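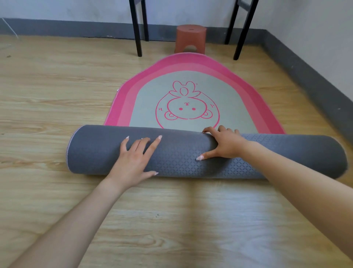 Chapter 2
What Visitors See: The Demonstration Day

A household task that takes a person a few seconds can fill a whole morning of a robot demonstration. The open day held at the Witen workshop on May 26, 2019, is a good place to begin, as it was planned entirely around jobs done on the floor of an ordinary room. Rolling up a mat was the first of them. Two hands press down on the roll, and the right thumb is tucked under the upper edge where the mat curls. The flat part still lies ahead, with its pink border and its line drawing of a round, bunny-like creature. A person does this without thinking about grip, pressure or direction. An engineer has to think about all three.

The day was organized by Thảo Khúc, who taught the evening course in automation, and Khoa Thân, an engineer at Kelard. They admitted 40 visitors in two groups. Each group first watched a task done by hand and then watched the Ellier arm attempt the same task. Visitors were asked to write down what they expected the machine to find hard before it started.

Most of the written answers were about strength or speed. Few visitors mentioned the mat itself. Soft objects change shape when they are pushed, so a program that stores one fixed outline of the object will soon be wrong. A roll can also drift to one side. A person feels this early and presses harder with one hand. The Ellier arm had to stop, measure the roll again and correct its path.

Khoa Thân told the second group that his team had logged 1,204 rolling attempts before the open day. He did not give a success rate, and when Lungile Jacobs, a visiting student, asked for one, he said the answer depended on what was counted as a finished roll. We return to her question in Section 2.3.

In this chapter you will learn to:

Separate a task into steps that can be observed
State in writing what counts as a completed task
Tell a rigid object from a deformable one, and explain why the difference matters for control
Prepare a short demonstration for people with no technical training

2.1 Choosing a Task

The organizers started with a list of 21 household tasks. They crossed out any that needed running water or a stove. Tasks that could not be repeated within a few minutes were crossed out next.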